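The Bed Is the Right Height for Folding, and Other Objections to the Laundry Table

By Annag Moncrieff

The standard advice on folding clothes is to do it on a table. Most housekeeping manuals say so, and so do most of the people who design laundry rooms. The argument is that a table is hard, flat and set at hip height, and that a mattress is soft and low. I accept all of the facts in that argument and disagree with where it ends up. For anyone who lives in an apartment without a dedicated laundry area, a made-up double bed with only its fitted sheet on is the better work surface, and the advice should change.

The first point is area. A kitchen table for two people gives a usable surface 30 inches deep, less whatever already lives on it. A double bed is more than four feet wide and over six feet long. A long-sleeved shirt laid face down with both arms out will hang off the table on at least one side. A sleeve that hangs pulls the shoulder seam out of line, and the fold that follows is made on a crooked base. On a bed the whole shirt is supported, and there is still space beside it for the stack.

The second point is friction. A varnished tabletop has very little of it. Cloth slides as soon as one edge is pulled, so the worker holds one side down with a forearm while folding with the other hand. A cotton sheet grips cotton clothing lightly. The garment stays where it was placed, and both hands are free. Jersey, which creeps on anything polished, is much easier to control on a sheet than on wood.
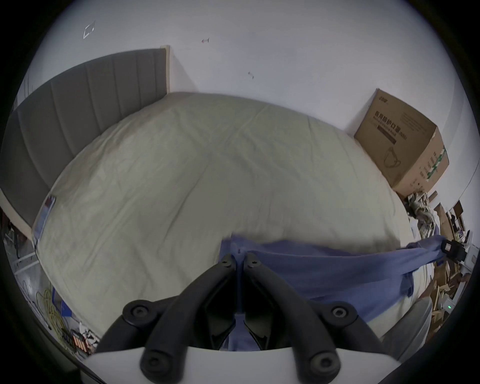 There is a procedure that goes with this, and the surface does not help much without it. Lay the garment down in a heap near the edge where you are standing. Find the two shoulder points, or the two waistband corners, and draw them apart until the line between them is straight. Only then open out the rest, working away from the line. Most bad folding comes from starting with the hem, where there is no structure to work from. Smooth outward with the flat of the hand, once in each direction. Repeated stroking moves the sheet as well as the shirt and leaves ridges under both.

The usual objection to a bed is that it is too low. This is correct for tall people and for older bed frames. The top of our mattress is at 32 inches with the topper on, and at that height I can fold a full load without bending more than I would at the kitchen counter. Hadiza Balogun, who shared an apartment with me for three years and is a good deal taller than I am, folded kneeling on a cushion or sitting on the side rail. She was faster than I was in either position. A low surface can be worked from a seat, and that option is missing from every diagram of correct laundry posture I have come across.

The second objection is that a mattress gives under the hand, so creases cannot be pressed flat. I think this confuses folding with ironing. A fold needs to be placed accurately. It does not need to be hard. Hard creases are a fault in a T-shirt, and the table produces more of them, particularly across the chest where the half fold falls. If a garment needs a sharp edge, it needs an iron and a board, and the kitchen table is a poor substitute for those too.

The third objection is hygiene, and it has some weight. Clean clothes should go on a clean sheet. My answer is to change the bed on the same day as the wash, which puts a fresh surface under the clothes and combines two jobs that most households do separately. Strip the bed, start the machine, put on the fitted sheet, and leave the top sheet, pillows and cover off until the folding is finished. The bed cannot then be used until the stacks have gone to the closet. I regard this as the strongest argument of all. A stack on a table can stay there until the following wash.

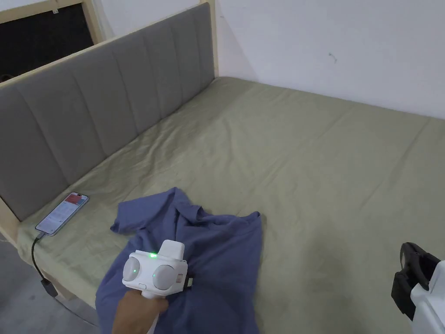
A fitted sheet with the covers off gives the full width of the mattress for sorting and folding.

Something should be said about the sheet itself. It has to be tight. A loose sheet travels with the garment and cancels the benefit of the friction. Deep corners matter more than thread count, and a plain weave is better than sateen, which behaves much like the varnished table. Color is also relevant. On a plain, light or muted sheet the outline of a dark garment is easy to read, and a sleeve folded at the wrong angle shows at once. Patterned sheets hide the edge. I had a striped set from Bollumier that looked useful, on the theory that the stripes would serve as guide lines, but they shifted out of true each time the sheet was put on and I stopped trusting them.

Sturow sells a folding mat intended for beds, and there are similar ones under other names. I tried one for most of May. It restores the hard surface and removes the area, since the mat is smaller than the table it replaces. Trousers had to be turned to fit. It is now under the sink.

I would make one concession to the table. Fitted sheets are easier to fold standing at a counter, where the corners can be nested in the hands and the long edge dropped onto something firm. Everything else in an ordinary load, including towels, I would take to the bedroom.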